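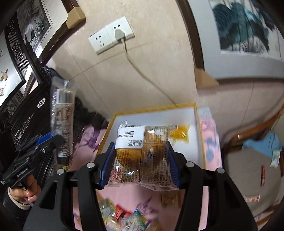 ## 5 Aufgabe einrichten: Verpackte Lebensmittel einräumen

Dieser Abschnitt gilt für den zweiarmigen Haushaltsassistenten Brelard und die zugehörigen Handgreifer. Grundeinrichtung und WLAN-Anmeldung müssen abgeschlossen sein (Abschnitte 2 und 3).

### 5.1 Was das System kann und was nicht

Der Brelard räumt einzeln verpackte Lebensmittel in eine offene Kiste oder Schublade. Er tut das langsamer als ein Mensch und braucht Aufsicht. Wer eine Einkaufstasche schnell leer haben will, räumt sie von Hand aus.

Stand der Software im August:

| Tätigkeit | Stand |
|---|---|
| Feste Packungen in eine offene Kiste legen | freigegeben |
| Weiche Gebäckstücke in Folie greifen | freigegeben, mit Aufsicht |
| Einzelne Bonbons aus einem Haufen nehmen | Testbetrieb |
| Haltbarkeitsdaten lesen und danach sortieren | Testbetrieb |
| Packungen öffnen | nicht vorgesehen |
| Glas, offene Lebensmittel, Flüssigkeiten | nicht zulässig |

Bei durchsichtiger Folie ist die Erkennung deutlich schwächer als bei Karton. Der Arm greift dann gelegentlich neben das Gebäck und hält nur den Folienrand. Ein Softwareupdate ändert daran bisher wenig, mehr Vorführungen mit den Handgreifern helfen.

### 5.2 Arbeitsplatz vorbereiten

1. Kiste mit der Öffnung nach oben auf eine ebene Fläche stellen. Ein Bett oder eine Decke ist möglich, ein Tisch ist besser.
2. Stoff unter der Ware glattziehen. In Falten bleiben kleine Packungen hängen.
3. Ware neben die Kiste legen, nicht dahinter.
4. Kabel, Kleidung und lose Bänder aus dem Greifbereich nehmen.
5. Für gleichmäßiges Licht sorgen. Gemusterte Unterlagen sind erlaubt, verlängern aber die Erkennung.

**Hinweis:** Wandbilder, Schränke und Stühle im Hintergrund müssen nicht weggeräumt werden. Sie dürfen nach der ersten Vorführung aber auch nicht mehr verschoben werden, sonst beginnt die Raumerfassung von vorn.

**Vorsicht:** Während der Vorführung und im Automatikbetrieb keine Kinder oder Haustiere im Greifbereich.

### 5.3 Handgreifer prüfen

Jede Hand führt einen Greifer. Vor jeder Sitzung:

1. Finger ganz öffnen und ganz schließen. Beide Seiten müssen sich gleich leicht bewegen.
2. Gummiauflagen mit einem feuchten Tuch abwischen und trocknen lassen. Puderzucker und Fett setzen die Haftung stark herab.
3. Auflagen auf Risse prüfen. Ersatz gibt es unter der Bezeichnung Roldale, Größe M.
4. Schrauben am Rahmen auf festen Sitz prüfen. Nur von Hand nachziehen.
5. Weite Ärmel hochschieben oder ein Bündchen tragen, das eng anliegt.

Die zulässige Last beträgt 500 g je Greifer. Schwerere Packungen lassen sich zwar anheben, die Vorführung wird dann aber verworfen.

### 5.4 Vorführung aufnehmen

Der Brelard lernt die Aufgabe aus Ihren Bewegungen. Erforderlich sind 32 gültige Durchgänge. Ein Durchgang umfasst eine Packung vom Aufnehmen bis zum Ablegen.

1. In der App *Aufgaben > Neu > Einräumen* wählen und einen Namen vergeben.
2. Beide Greifer geöffnet über die Ware halten, bis der Signalton kommt.
3. Eine Packung greifen. Nur so fest schließen, dass sie nicht rutscht.
4. Gerade nach oben heben und kurz ruhig halten.
5. Über die Kiste führen, absenken, Finger öffnen.
6. Zur Ausgangslage zurückkehren. Der zweite Ton bestätigt den Durchgang.

Wechseln Sie zwischen den Händen und zwischen den Packungsarten. Lange, schmale Packungen fasst man nahe der Mitte, Gebäck in Folie am Gebäck selbst und nicht am Etikett oder am Schweißrand. Liegt in der Packung noch ein kleiner Beutel bei, etwa mit Marmelade, darf er nicht zwischen den Fingern liegen.

Rasche Bewegungen verwischen die Aufnahme – die App meldet dann „Bild unscharf“ und zählt den Durchgang nicht. Es genügt, ihn zu wiederholen. Gelöscht werden muss nichts.

**Hinweis:** Mit beiden Händen gleichzeitig greifen ist erlaubt. Für die ersten Durchgänge sollte eine Hand ruhen und nur die andere arbeiten.

**Vorsicht:** Finger der freien Hand nicht zwischen die Greiferbacken bringen.

### 5.5 Sortieren nach Datum (Testbetrieb)

Auf vielen Etiketten stehen zwei Daten, Herstellung und Haltbarkeit, oft achtstellig und ohne Punkte. Das System fragt bei der ersten Packung nach, welches Datum gelten soll.

1. Packung mit dem Etikett zur Kamera halten, bis das Datum in der App erscheint.
2. Richtiges Datum antippen.
3. Mit einer zweiten Packung derselben Sorte wiederholen.

Knicke in der Folie und Spiegelungen führen zu Lesefehlern. Eine falsch gelesene Ziffer fällt dem System nicht auf. Verlassen Sie sich deshalb nicht auf die Sortierung, wenn es darum geht, ob etwas noch gegessen werden kann.

### 5.6 Erster Automatiklauf

1. Handgreifer ablegen und ausschalten.
2. Höchstens 5 Packungen auslegen, mit Abstand zueinander.
3. In der App *Probelauf* starten und in Reichweite des Stoppschalters bleiben.
4. Nach dem Lauf jede Packung als „gut“ oder „schlecht“ bewerten.

Erst wenn ein ganzer Probelauf ohne Eingriff durchläuft, lässt sich die Stückzahl erhöhen. Bei einem Haufen kleiner Süßigkeiten nimmt der Arm oft zwei Stück auf einmal oder gar keines. Das ist der gegenwärtige Stand und kein Grund zur Reklamation.

### 5.7 Störungen

| Anzeichen | Abhilfe |
|---|---|
| Packung rutscht aus den Fingern | Auflagen reinigen, weiter innen greifen |
| Gebäck wird zerdrückt | Schließkraft um eine Stufe senken, Vorführung mit weichem Gebäck ergänzen |
| Arm hält über der Kiste an | Kistenrand neu erfassen, Kiste nicht verschieben |
| Zweiter Ton bleibt aus | Greifer vollständig öffnen, Ausgangslage erneut anfahren |
| Folie bleibt an der Auflage haften | Auflage trocknen, bei Wiederholung tauschen |

Bleibt der Fehler bestehen, Protokoll über *Hilfe > Protokoll senden* übermitteln. Die Anwendungsberatung in Plisulbridge (Tapio Kokkonen, Yasuo Aoki) ist telefonisch täglich außer Thursday-Termin „Wartung“ erreichbar; die Uhrzeiten stehen in der App.

Weiter mit Abschnitt 6, *Greifer laden und aufbewahren*.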